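Tarkitz gives project accounting a month-end it can live with

March 8, 2026

Tarkitz today released Prikar 8, the new version of its project accounting software for small and mid-sized firms, and with it a purchase approval process that no longer depends on catching the finance director in the corridor.

Prikar 8 matches supplier invoices to purchase orders and project budgets as they arrive. Anything that agrees goes straight through to payment. Anything that doesn't is sent to the project manager who raised the order, with the difference marked and a deadline attached. Reminders go out after three days and are, by design, slightly annoying.

"We asked customers what they wanted from month-end and most of them said they'd like it to be shorter," said Xiaoqing Jiang, head of product at Tarkitz. "A few wanted it abolished. We've passed that on." 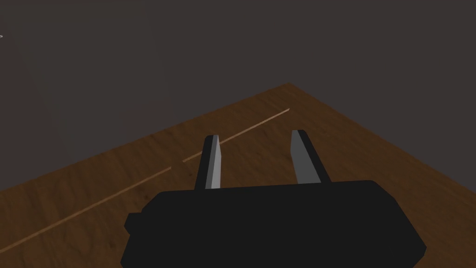
Will existing customers have to move their old project records by hand?

Records from the previous two versions are carried over during the upgrade, including closed projects, part-paid invoices and the notes people left on them in a temper. Firms on anything older will need an export file, and the support desk will check it before the switch.

The new release was tried out from January by 264 users at Fröhlich, the building services contractor, which runs its accounts from Trarnovlow. Fröhlich had been keeping retention payments in a spreadsheet called FINAL_final_use_this_one, and has now retired it – with some ceremony, we understand.

Also new in Prikar 8 are retention tracking by contract, split coding for invoices that cover several projects, and a cash forecast that can be read without turning the laptop sideways. The old forecast report stays available for those who had grown fond of it.

Prikar 8 is included in current Tarkitz subscriptions at no extra charge. Upgrades can be booked through the customer portal, and customers may choose their own date. Tarkitz suggests avoiding the last working day of the month.

Press enquiries: the Tarkitz press office, Trarnovlow.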